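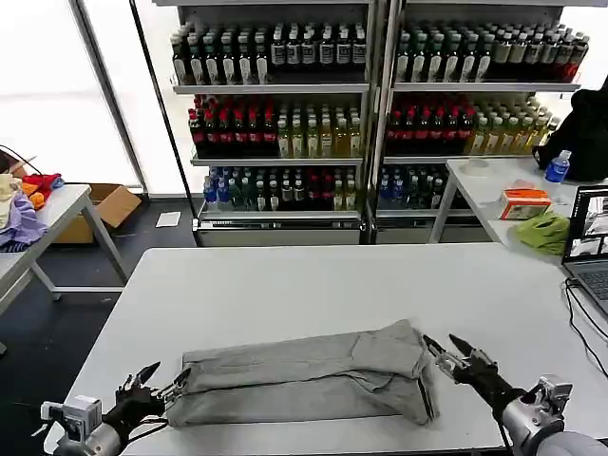
浅灰色针织品的缩水率记录

入冬后换了硬水地区的住处，洗衣参数要重新定。机器是二手的Skuvora滚筒，额定转速可调，说明书缺了后半本，水温和转速的对应关系只能自己测。

测法如下。洗前在衣物背面用线做两个标记，间距80毫米，平铺静置一夜后量一次；洗涤、晾干、再静置一夜，量第二次。经向和纬向分开记，不取平均值。拉扯过的读数作废，重新静置。

棉针织的收缩主要来自纺纱和织造时留下的张力。遇水后纤维膨胀，线圈松弛，长度方向缩得多，宽度方向有时反而略增。水温的影响比我预想的小，烘干时的翻滚影响更大。同一块布样，平晾与滚筒烘干的经向读数相差明显，三轮都是如此。
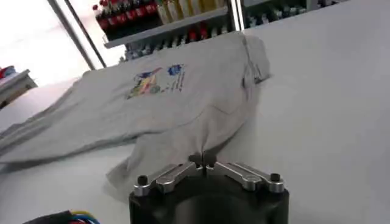
浅麻灰短袖T恤，正面有小幅彩色图案。

印花部位单独处理。胶浆层不随布收缩，周围的布缩了，图案边缘就会起拱。翻面洗能减少摩擦，对起拱没有帮助。熨烫时垫一层棉布，不直接压胶面。

洗涤剂换过两种。Basell的液体款在硬水里漂洗得较干净，Aguirre的粉剂低温下溶解慢，深色布上留白点，浅灰色上看不出来，手摸能感觉到。目前的做法是粉剂先用温水化开，再倒进料盒。
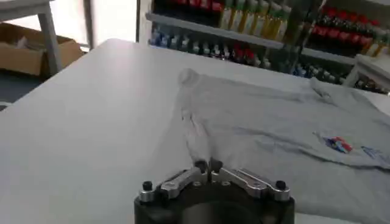 Stendale织物护理小组 · 成员博客

脱水转速降一档以后，折痕浅了，晾干时间变长。一月室内湿度高，阳台不能用，厚一点的裤子要晾到第二天下午。晾的时候裤腰朝上，两侧各夹一只夹子，裤脚自然下垂，自重可以抵消一部分收缩。T恤不这样挂，肩部会变形，平铺在网架上即可。 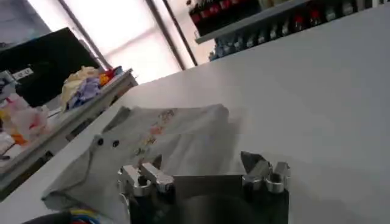 带橙、粉、棕褐色小图案的浅灰色织物，一侧边缘卷起。

卷边是单面针织的固有现象，正反面线圈受力不同，裁边会自行卷曲，缝份窄的地方更明显。喷少量水，用手压平，放凉后再收。

下一轮打算只改水的硬度，其余参数不动。软水剂还没到货，读数等测完再补到表里。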